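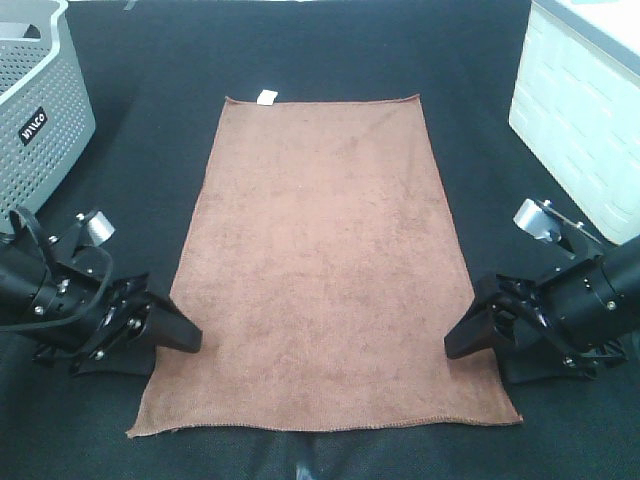

갈색 극세사 타월

최종 수정: 2025년 8월 30일

저는 한국에서 산 지 오래되었지만 한국어로 긴 글을 쓰는 것은 아직 어렵습니다. 틀린 표현이 있으면 댓글로 알려 주시면 고맙겠습니다.

오늘은 자동차를 사려고 매장에 갔던 이야기를 쓰겠습니다. 제가 지금 타는 차는 Sitompul의 작은 해치백입니다. 에어컨이 약해졌고, 뒷문 한쪽은 밖에서만 열립니다. 정비소에서 수리비 견적으로 856,000원을 받았습니다. 그 종이를 식탁 위에 며칠 두고 보다가 새 차를 한번 알아보기로 했습니다.

첫 번째로 간 곳은 Unditari 매장이었습니다. 건물이 아주 크고 바닥이 반짝거려서 운동화를 신고 들어가기가 조금 미안했습니다. 직원분이 커피를 주시고 제일 먼저 물어보신 것은 "월 납입금을 얼마까지 생각하세요?"였습니다. 저는 차의 전체 가격을 알고 싶었는데, 태블릿 화면에는 한 달 금액만 크게 나왔습니다. 전체 가격은 세 번째 물어봤을 때 종이에 써 주셨습니다. 제가 듣기를 잘못해서 그런가 하고 집에 와서 생각해 보았지만, 질문은 정확하게 한 것 같습니다.

시승도 했습니다. 시승 코스는 매장 뒤의 넓은 도로를 한 바퀴 도는 것이었습니다. 차는 조용하고 좋았습니다. 그런데 저는 매일 좁은 골목과 오래된 지하 주차장에 들어가야 하는 사람입니다. 넓은 도로에서는 어떤 차도 운전하기 쉽습니다. 골목으로 가 봐도 되냐고 여쭤봤더니 보험 때문에 정해진 길만 가능하다고 하셨습니다. 이해는 하지만 아쉬웠습니다.

두 번째는 Trollier 매장입니다. 작은 매장이고 전시된 차가 2대뿐이었습니다. 직원분이 제 이야기를 끝까지 들어 주셨고, 제가 모르는 단어가 나오면 메모지에 적어 주셨습니다. '취득세', '탁송료', '잔존가치' 같은 단어입니다. 잔존가치는 사전에서 찾아도 어려웠는데, 몇 년 후에 이 차가 얼마짜리로 남아 있는지라고 설명해 주셔서 금방 이해했습니다.

다만 Trollier는 제가 원하는 색이 없었습니다. 짙은 녹색은 주문하면 10월에 나온다고 합니다. 흰색은 바로 받을 수 있고 50만 원을 할인해 준다고 하셨습니다. 계약금은 100만 원입니다. 저는 흰색 차가 싫은 것은 아니지만, 아파트 주차장에 흰색 차가 너무 많아서 제 차를 못 찾을 것 같습니다. 이런 이유로 색을 고르는 것이 이상합니까? 회사 동료는 웃었습니다.

중고차도 생각해 보았습니다. Istik이라는 앱을 설치해서 밤마다 보고 있습니다. 앱에서 본 차들은 사진이 예쁘지만 설명이 짧습니다. "무사고, 관리 잘됨" 이렇게만 쓰여 있으면 저는 무엇을 더 물어봐야 하는지 모르겠습니다. 판매자에게 정비 기록을 보여 달라고 메시지를 보냈는데 답장이 온 사람은 한 명이었습니다. 그분은 영수증을 날짜 순서대로 찍어서 보내 주셨습니다. 제가 찾는 것보다 큰 차라서 사지 않았지만 그 정성은 기억에 남습니다.

매장에 가시는 분께 제 경험에서 한 가지만 말씀드리면, 질문을 종이에 미리 써서 가는 것이 좋습니다. 저는 한국어 때문에 쓴 것인데, 한국 사람인 제 동료도 다음에는 그렇게 하겠다고 했습니다. 제 종이에는 이런 질문이 있었습니다. 세금까지 합한 금액은 얼마입니까, 할인 조건에 카드나 할부가 들어갑니까, 출고가 늦어지면 계약금은 어떻게 됩니까. 마지막 질문에는 매장마다 대답이 달랐습니다.

아직 결정은 못 했습니다. 지금 차의 에어컨은 우선 고치지 않고 창문을 열고 다닙니다. 다음 주에 Trollier에 전화해서 녹색 차의 주문 기간을 다시 확인하려고 합니다.

공감 50 · 댓글 2 · 공유하기

© 2025 이 블로그의 글은 허락 없이 옮기지 말아 주십시오. | 문의는 방명록으로 | 맨 위로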